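The joy of the odds-and-ends bin

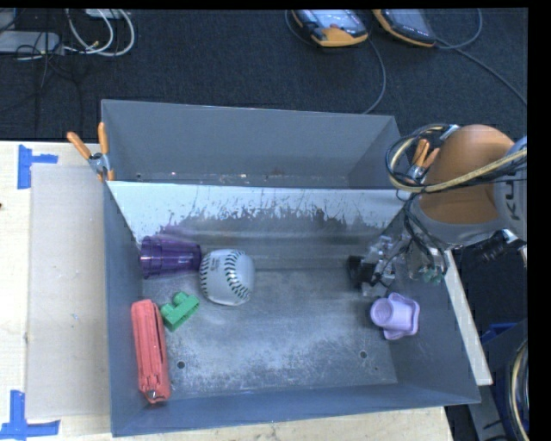
Purple cup, white baseball, green block: a small haul in a well-scuffed metal bin.

Every home has a place where the strays end up. A drawer, a basket, the bottom of a wardrobe — and, if you are very lucky, a big grey metal bin with a divider across the middle and enough scratches to prove it can take whatever you drop in it.

I have become a complete convert to metal. Plastic tubs crack at the corners and wicker sheds all over the carpet, but a proper metal bin just gets scruffier and better looking (and makes a glorious clatter at tidying-up time!). I found mine at the Kerton salvage market, on a stall with 139 of them stacked up under a tarpaulin, and carried it home to Custgate on the bus with my coat folded inside.

Two compartments is the magic number. Fill one and leave the other alone for as long as you can bear it, so there is always space for the next thing that turns up under the sofa. Sloping sides are a delight too, as small things slide down to where a hand can reach them.

And what lovely company strays make! A baseball with dark green stitching, when most of us picture red. A see-through purple cup lying on its side. A chunky building block with raised studs, parted from its set, and a lavender plastic toy with a wavy, flared base that I would happily keep on my desk. Put them on a shelf and they look like clutter. Tip them together into bare grey metal and the colours sing.

If you are buying second-hand, run a cloth along the seams and check for sharp edges before children get near it. Stand it on a table at elbow height if you can, as bending over a deep bin soon gets tiresome. The Muvcombe reclamation yard opens again in October, and I shall be there early, with a bigger coat.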